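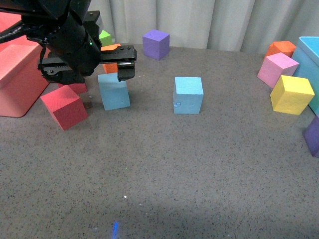 The gripper over one of the light blue blocks, with the curtain behind.

Notes from the Wevon open day
Last updated 24/10/2024

OK, so for those of you who missed the trip (or spent it by the snack table), these are my notes on the block sorting demo. Please read them before you start the Padik worksheet.

The task sounds like something for a toddler: pick up a foam block, put it somewhere else. I loved it! Foam is forgiving - if the fingers close a bit too hard, the block squashes and springs back. It also gets dented over time, so the edges your software is looking for aren't as straight as you'd like. Keep that in mind for problem 2.

We talked a lot about views. From up high you get the whole layout and can plan which block to go for first. Down by the fingers you lose most of that, but you see much better what's right next to the grip. Look at how close the pink block is to the bin wall, and think about where a finger would fit.

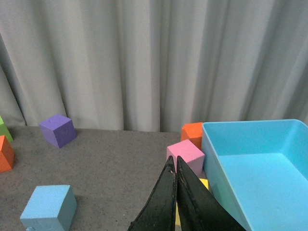 Gripper view: fingers nearly closed, pink block just past the tips.

Our host said the Floner team ran roughly 600 picks in July, and the crowded spots gave them the most trouble. I believe it.

For next class, sketch an approach to the yellow block from the gripper view. It's mostly hidden, so write down what you're guessing - 100 words is plenty. Bring it to the Moriarty room and we'll compare.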